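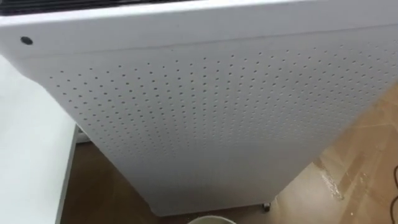
2 min read

1/ Notes on indoor air and filter sizing, after a wet April in a ground-floor flat. The number on the box is clean air delivery rate, CADR. It is measured on the top fan speed with a new filter. Most people run the unit two speeds lower than that.

2/ Work from volume, not floor area. My living room is 30 square meters with a 2.4 m ceiling, so 72 cubic meters. At five air changes an hour you want 360 cubic meters an hour of clean air at a speed you can stand to sit next to.

3/ The Girkance unit is rated at 500. On medium I estimate nearly 198, going by the fan curve in the manual. That works out to 2.75 changes an hour. Fine for background dust, low for cooking smoke.

4/ Placement. Leave a clear gap at the intake and keep curtains off the outlet. Behind the couch is the usual spot and a poor one.

5/ Particle filters do nothing for carbon dioxide or humidity. If the windows stream in the morning, that is a ventilation problem. Open something or run the extractor.

6/ Our building in Plisthorpe has trickle vents that were painted shut at some point. Clearing them with a craft knife took an evening – the bedroom hygrometer sits lower now, though the weather has changed too, so I would not read much into it.

7/ Sensors. Cheap particle sensors count steam as dust. Mine jumps whenever the shower door opens. For logging I use a separate Whitelaw meter on a shelf at head height, away from the kettle.

8/ Filter life. The timer counts fan hours and knows nothing about your air. I vacuum the prefilter every couple of weeks and swap the main one at 13 months, or sooner if airflow drops. Write the date on the filter edge in marker.

9/ Third-party filters: I tried one from Cesovport. The gasket was thinner and there was a visible gap along one side. Air takes the gap. Foam weatherstrip closed it, but I went back to the original part.

10/ Noise is the real limit on all of this. Two small units on low are often quieter than one on high for the same delivered air. Add the CADR figures at the speed you will use, then compare power draw. Spreadsheet to follow once I have tidied the columns.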